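Plirstead Robotics Short Course
Handout 6: From gripper camera to motion command

Read this before the lab session on 30th May. It covers the software between the gripper camera and the arm. Handout 5 dealt with calibration and you will need your calibration file from that week. If yours was lost when the shared drive was moved, use the default one in the course folder.

6.1 What the loop does

The control program runs the same steps over and over. It reads a picture from the gripper camera, reads the finger opening, works out where the gripper is, asks the policy for the next few moves, and sends the first of them to the arm controller. Then it starts again.

We run the policy side slowly and the arm side fast. The arm controller expects a new target at a steady rate and will stop with a fault if it waits longer than 300 milliseconds. The policy can take nearly that long on the older machines, so the two sides must not wait for each other. In our code they are separate processes and they share a small buffer of future targets.

Most of the faults seen in March came from people putting a print statement or a file write inside the fast process. Write your logs from the slow one.

6.2 Time stamps

Every reading is stamped when it arrives at the computer. For the finger encoder this is close enough. For the camera it is late, as the picture was taken some time before it arrived. The delay is a fixed setting called cam_delay in the Tinanard configuration file. Measure it yourself as in Handout 5 and do not copy your neighbour's value.

To line up the readings, take the camera's time, subtract the delay, and look up the finger opening and the pose at that time. If there is no reading at exactly that time, use the two nearest and interpolate. Position can be interpolated in a straight line. Rotation cannot be treated as three separate angles; use the slerp function in the Weerasinghe library, which takes two quaternions and a fraction between nought and one.

A common mistake is to pass the quaternion in the wrong order. The library wants the real part first. The arm controller sends it last. If the gripper starts to roll as soon as the program begins, check this before anything else.

6.3 Frames of reference

There are three: the base of the arm, the camera, and the point midway between the fingertips, which we call the tool point. The policy gives its moves relative to the tool point as it is now. The arm wants targets in the base frame. To convert, multiply the current base-to-tool transform by the relative move, in that order. Swapping them gives motion that looks right near the start position and goes wrong further out.

Note that "now" means the time the picture was taken. If you use the pose at the time the policy finished, every move will be slightly ahead of where it should be, and the arm will overshoot.

6.4 What the camera sees

Since the camera moves with the gripper, the fingers stay in much the same part of the picture and everything else moves. This is useful. It means that the distance between a finger and an object can often be judged without knowing where the table is.

It also causes some trouble for perception. Clear plastic is the worst case we deal with. The walls of a divided box show whatever is behind them, overlapping walls look darker than single ones, and an open lid lying flat can be taken for part of the table.
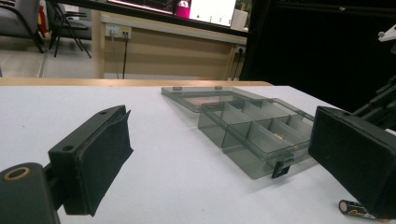

The standard segmenter in the Clorix package gives poor masks on this kind of object. It tends to join the lid to the base, or to leave holes where the table shows through. Raising the threshold does not help much. What works better is to skip the mask and train the policy directly on the picture, with the brightness varied at random during training. Keep the variation small. Dark fingers against a dark background are hard enough to pick out already.

Do not flip pictures left to right to get more training data unless you also mirror the moves.

6.5 Lab task

The training set has 904 episodes. Hold back 300 for testing and do not look at them until the end. Split by episode and never by single picture, or nearly identical pictures will land on both sides of the split.

Train with the history length set to 2, so that the policy gets the present picture and the one before it. Then train again with a single picture and compare the two. Plot the error in position and the error in rotation on separate axes, with units.

Hand in both plots, your configuration file and a page of comments. State the value of cam_delay you used. Code goes in the usual folder under your group number.

Reading for next week: Handout 7, sections 7.1 to 7.3. The section on force limits may be left out.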